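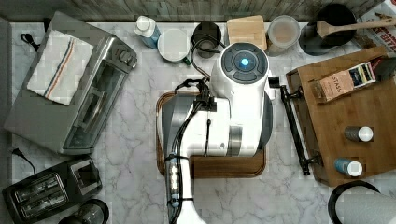

What an open day should measure

The Burkska laboratory in Jukville held its open day on 16th March. I went to the afternoon session, which was given over to the household manipulation work, and came away with a complaint that applies well beyond Burkska.

The demonstration took place on a kitchen counter fitted out with the usual clutter: toaster oven, toaster, mugs, a frying pan, a box of tea, paper towels. The task was to pick up a mug and put it on a serving tray. The robot, running a control package called Kuradum, was given 60 seconds per attempt. Visitors stood behind a line on the floor and watched one attempt after another for most of an hour.

A handout gave the figures. Over 393 logged trials in the preceding weeks the task had been completed within the time limit in all but 41. That is a success rate of just under 90 per cent, and I have no reason to doubt it. My complaint is with what the figure leaves out.

First, resets. After each attempt a member of staff stepped in, put the mug back and stepped out again. The handout did not say how far the mug's position was allowed to vary between trials. From where I stood it went back to much the same spot each time. A success rate without a stated range of starting positions tells the reader very little, and the range could have been given in one line.

Second, failures. The 41 were reported as a single number. A missed grasp, a dropped mug and a timeout are three different faults with different remedies. A timeout costs a minute. A dropped mug costs a mug, and in a real kitchen it may cost more if somebody is standing there barefoot. When I asked for a breakdown I was told it existed but had not been printed. It should have been printed, and in larger type than the headline rate.

Third, the clutter. I approve of it. Too many laboratories still demonstrate on a bare bench, where the arm has nothing to hit and the vision system has nothing to confuse. A counter with cloths, cords and glass jars on it is a fair approximation of the place where such a machine would have to work. But the objects stayed where they were all afternoon - the clutter was in effect a fixed background. Shuffling it between sessions would take up to four minutes and would turn set dressing into a test condition.

The rival approach was described in the talk that followed. The Greco group keeps a smaller task set and publishes every attempt, including the ones stopped by the operator. Their rates look worse. I would still sooner buy from their table than from Burkska's, as I can see from it where the thing breaks and decide whether I can live with that.

It may be objected that an open day is for the public and that the public does not want a failure table. I am not convinced. The people beside me asked sensible questions, most of them about what happens when it goes wrong. One wanted to know whether the arm stops if a hand gets in the way. The reply was that it does, with some remarks about force limits, and the next attempt began. A demonstration of that stop would have been worth several more mugs on trays.

Burkska will repeat the event in April with the same task. My request is modest. State the starting range, split the failures by type, move the jars about, and let one visitor choose where the mug goes. If the rate falls to 70 per cent under those terms, print 70.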